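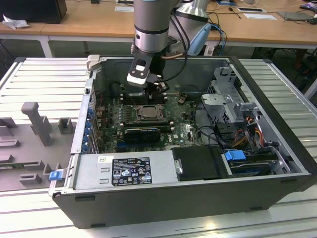 The arm over the old Dell, side panel off and case on its side.

Workshop tips: getting a home-built arm to work inside a PC

Hauwa Uzor and I have been at this since December, in the shared workshop at Skedden, and people keep asking how we set things up, so I've finally sat down with a big mug of tea to write some of it out.

Lay the tower flat and don't let it creep. A slotted bench is lovely for this, as you can bolt a stop into the grooves. Let the arm hover over the board for a good long look before you send it any lower – ours has a nasty habit of sagging a hair when it warms up.

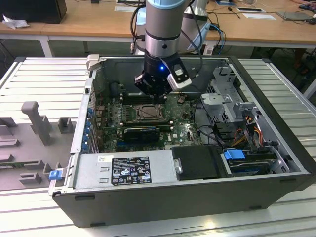 Tie your cables before you tune anything

I lost a whole evening to a cable that tugged at the wrist, and I blamed my poor code the entire time! Leave a generous loop, then run the arm through its full reach by hand. Do the same inside the computer, where every lead is longer than it needs to be.
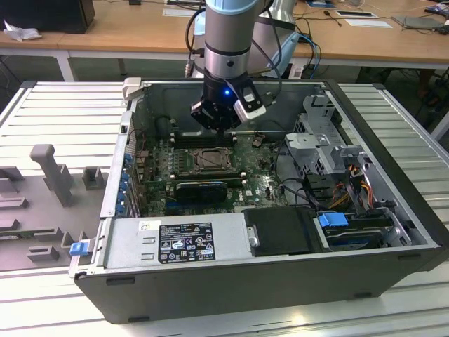 My own weakness is rushing the approach path. I used to bring the gripper in at a slant, which looks terribly graceful and catches on everything. Now I come straight down, and with a drive cage standing up on the right of the case like that one, and the power leads draped beside it, I'd not go back. Regula Berchtold set our creep speed at 25 and I've left it well alone.

Processors want the most patience of all. Hold them by the edges, keep the grip light, and practise on a dead one first (we got through a fair few),
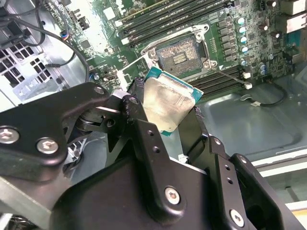
and when you do move on to a good one, keep your hand by the stop button and go at half the speed you think you need. Power off at the wall too, please, every time.

103 comments | 230 shares
Get our workshop tips by email. Join 1,569 readers.
This site uses cookies. Accept | Manage settings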